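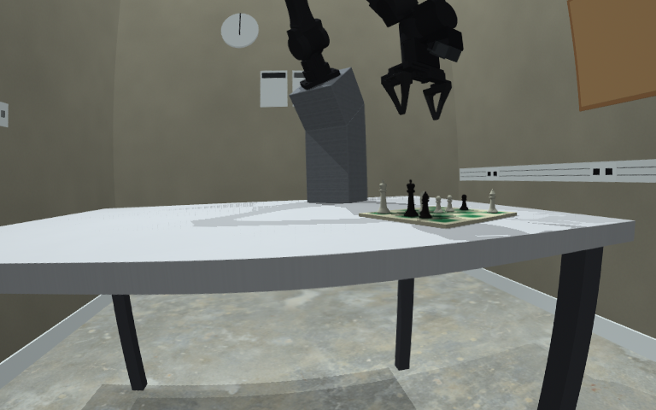 I've booked a shell scheme stand at the Rerine building trades fair in August, the one held in the big exhibition hall at Flurnley, and I'd be so grateful for some advice from anyone who has done it before. We make window shutters, it's a tiny family workshop, and we've only ever gone round these fairs as visitors with a carrier bag full of leaflets. Our space is nine square metres, on a corner, and I keep changing my mind about the furniture. My heart wants one large table with a pale white top and slim dark legs, with something small set out towards the right-hand end, the way the little chess set is on that one, so that people have a reason to wander over and start talking. My head says a table that size will eat the whole stand and leave us pressed up against the back wall like coats. The organisers' handbook runs to pages and pages on fire ratings and hardly a word on layout.

My other worry is the electrics. The order form offers a single socket as standard and then a great long menu of extras, each dearer than the last, and I can't tell whether lights come off the same supply or whether I'm meant to order those as well. We'd like a couple of spotlights on the shutters and a kettle if kettles are allowed (are kettles allowed?). I did ring the number in the handbook and had a lovely chat with somebody, but I came off the phone no wiser than before.

Any thoughts on either would be welcome, and sorry to go on so long!

Posted by shutters_and_sills, 16 February 2023 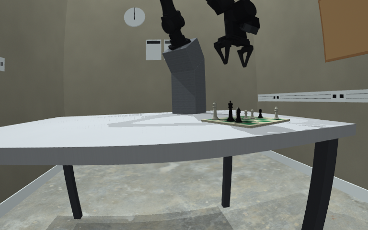 Replies to this topic

flooring_fan_flurnley

Oh, how exciting, and well done for getting a corner – they go quickly at Rerine and you'll be glad of it. We had the same size of stand at the last fair and made exactly the mistake you're worried about. We hired a great big table through Herkow, had it put across the front, and then spent two days leaning over it to shake hands. People stop at a table the way they stop at a shop counter. They say what they want, you say what you've got, and off they go for a sandwich. On the second morning we turned it sideways along the closed wall and the whole thing felt friendlier straight away, with folk stepping on to the carpet to look at the samples and then staying for a proper natter.

So my advice would be to have your table by all means, but put it down one side and leave the corner completely open. Go to the fair's floor plan and see which way the main aisle runs past you, then stand your best shutter where it can be seen by people coming along. Ours was a slab of oak flooring on an easel and I could see heads turning from 20 metres off, which did us more good than all the leaflets put together.

Do cut out the furniture in newspaper at full size and lay it on your workshop floor before you order anything. Walk about on it with two of you and a pretend customer. I felt a proper fool doing it, but it saved us hiring a second cupboard we'd never have got the door open on. And check the height of whatever you hire, as some of the tables in the Herkow list are coffee table height and you only find out from the small print at the bottom.
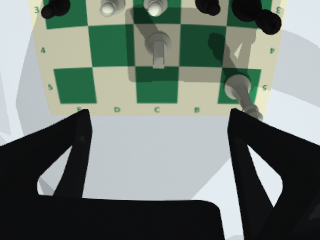
Green and cream board, with its numbers up the sides and letters along the edge

As for what goes on the table, keep it to something people can pick up. A hinge, a few painted slats, a small sample of each finish. Ours were all glued down on a display panel and everyone tried to lift them off anyway, bless them, and by the end of the fair half the corners had gone.

I can't help much with the electrics, I'm afraid. My brother-in-law filled in that form.

van_full_of_samples

Lights are separate. Order them on the lighting page and the supply is included in the price. The socket is only for things you plug in yourself. Kettle was a no when we did it.

tilesbythesea

Agree with the kettle bit, although there's a tea point behind the Song café at the far end of the hall and exhibitors can fill a flask there if they show a badge. Worth knowing when you've been on your feet since breakfast.

I'd just add that anything you plug in needs a current test label, and they do come round and look. We had an extension lead taken off us during build-up and had to buy another from the contractor's desk at a price I still haven't told my husband. If you're ordering spotlights, ask for the arm kind that clips over the top of the wall panel. The flat ones sit right up on the fascia and light the carpet beautifully and your shutters hardly at all. Get the form in before the early rate ends, too, as the prices go up quite sharply after that and the desk won't budge, however nicely you ask.

Are you bringing your own carpet or having theirs? I ask because theirs was a very strong blue last time and it did nothing for our tiles.

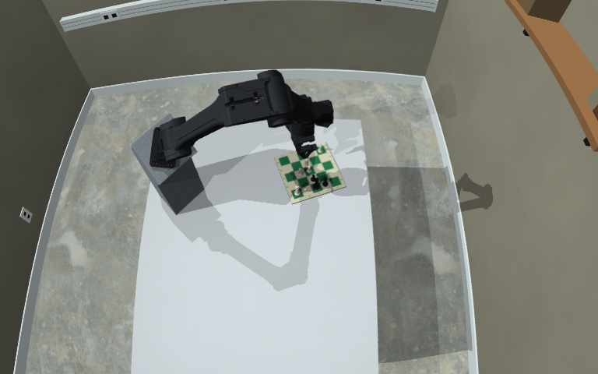

More topics in Exhibiting and Trade Fairs

Can I leave my van at the loading bay overnight in Flurnley?
Herkow furniture hire – what happens if something gets scratched?
Best way to hang heavy samples on shell scheme walls
Badges for family helping on the stand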